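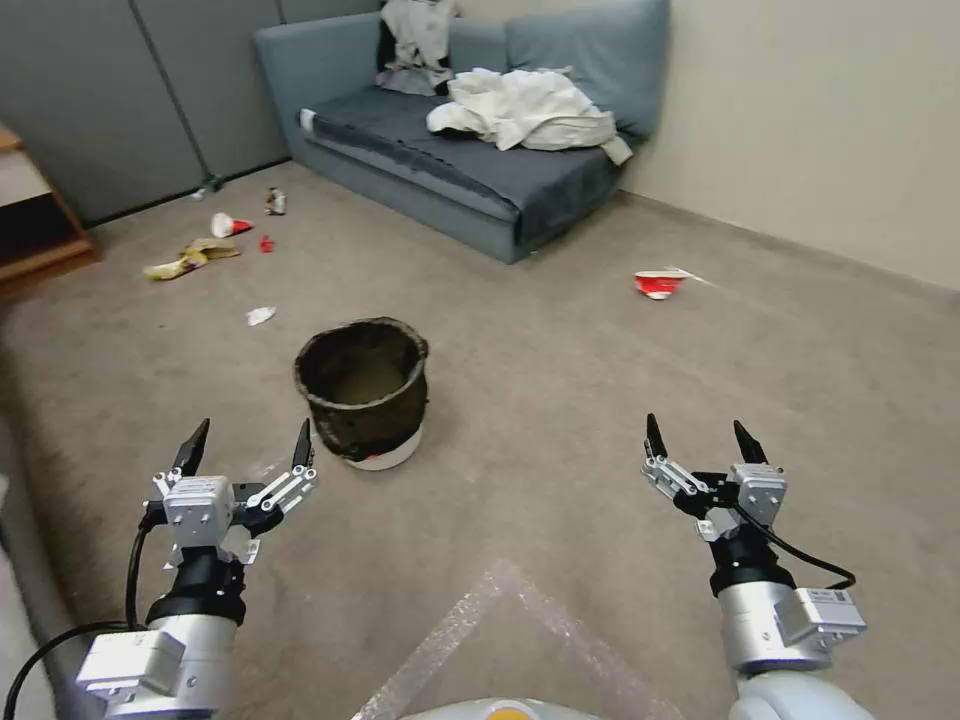 Page 8 of 116

Drarville Neighbors Help – Cleaning & Home

Banana and soda on light carpet, what order do I do this in??
Asked by Eduard Koubek, 5 Aug 2023
829 views

Small den, light greyish beige carpet, looks like the photo. Banana peel, paper cups on their sides, a can, wrapper, bits of paper, bubble wrap. Bin is right there in the middle of the room and has a bag in it so no excuses I know. Need the room decent by tonight, my sister is sleeping on the sofa.

Question is do I vacuum first or pick up first, and what do I do if there is something sticky under the cups. Last time (January) I scrubbed a cola spot and now theres a fuzzy patch by the door. Also does bubble wrap go in recycling here or not. Thanks

2 answers

Sibusiso Hendricks
Pick up first, always. Vacuum last. A strip of paper or a bit of hard plastic will jam the brush roll, ask me how I know.

Order I'd go:
Peel first, lift it straight up, wrapper and all if it's sitting on one. Don't drag it.
Then cups and the can. Tip them upright before you carry them, there's nearly always a mouthful left in the bottom.
Bubble wrap, fold it flat or it fills the whole bag.
Small scraps by hand, check along the walls.

Then go over the carpet with your palm. If you feel sticky – cold water and one drop of dish soap in a bowl, white cloth, blot. Dont rub, that's what made your fuzzy patch. Blot again with plain water, then a dry towel with something heavy on it for an hour. Vacuum once it's dry. Banana leaves a brown mark if it gets mashed in, same method, just takes a couple more rounds.

Fuzzy patch you can trim a little with nail scissors. Won't be perfect.

Bubble wrap is not curbside in Drarville. I take mine to the film drop at the Mabuza store, inside the front doors. Has to be clean and dry. The can goes in your regular recycling, rinse it.

Helpful? 14 yes

mopqueen1148
just get one of those Gernum spot sprays and vacuum everything, works fine for me. we have darker carpet tho so maybe test it behind the sofa

Reply from Eduard Koubek
Went with cold water, one sticky spot and it came out ok I think, still damp so will see. Bubble wrap is in the trunk for Mabuza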